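About Cluvotier

We're a basket workshop and teaching room in Clidcombe, and we are very, very fond of baskets. Old ones, new ones, ones with a corner chewed by somebody's spaniel. If it's woven and it holds things, bring it in!

Noemí Cárdenas started Cluvotier with 3 benches, a soaking trough and a kettle, in the front half of what used to be a seed merchant's. Iraís Orozco joined her the following July, meaning to stay for the summer, and now runs all the repairs. We took over the back half of the building once the shelves were full, and it's still the nicest room to work in, with white-topped tables that make it easy to see what you're doing with dark strands.

What we love

Rims! Anyone who has taken a class with Iraís will have heard her on rims. A border finishes a basket, takes most of the knocks and gets grabbed every time somebody moves the thing, so it's where we look first when a repair comes through the door. Corners come next. We could talk all afternoon about the way twisted strands run down the outside of a corner, and how the weave changes as it goes round (Jade once did, to a man who had only come in to ask about parking). 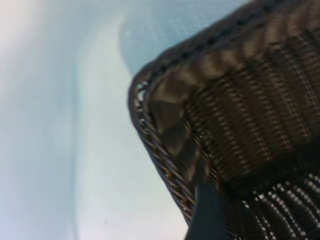 What we do

Repairs. New borders, patched sides, replacement handles and bases. We'll match the colour as closely as we can, and we'll tell you if it's going to show.

Classes. Beginners make a round bread basket in a day. The rectangular tray basket takes a weekend and a fair bit of patience at the corners, but people go home thrilled with it. A beginners' day costs £65, with materials and lunch.

Hire. Cafés, farm shops and wedding people borrow from our shelves, which hold 292 baskets at the last stocktake. Fruit baskets go out the most. A dark brown one with rounded corners looks good with almost anything in it, and citrus best of all. 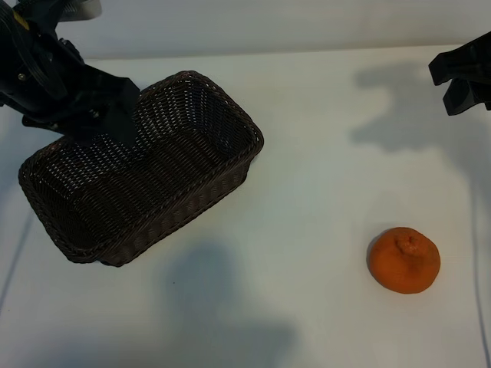

Dark brown basket with braided rim, and a mandarin.

Who we are

Noemí Cárdenas teaches the weekend classes and orders the willow.
Iraís Orozco looks after repairs.
Jade Dhillon handles hire and drives the van, including the long run out to Tremblay and back.
Milagros Lumbao teaches beginners and has the steadiest hands in the building.
Seon-mi Um came to us as a student, made a log basket big enough to sit in, and now takes our schools sessions in Mundwood. She's brilliant with nine-year-olds.

Visiting

The workshop is open most mornings and you're welcome to wander in and have a look round. Please ring first if you're bringing something large. Small repairs usually take a fortnight, borders a bit longer.

We mended 416 baskets this year, our most so far, and loved nearly every one of them. Thank you to everyone who carried one up the hill to us. We close at noon on 24 December 2022 and open again in the new year, when the spring class list goes up.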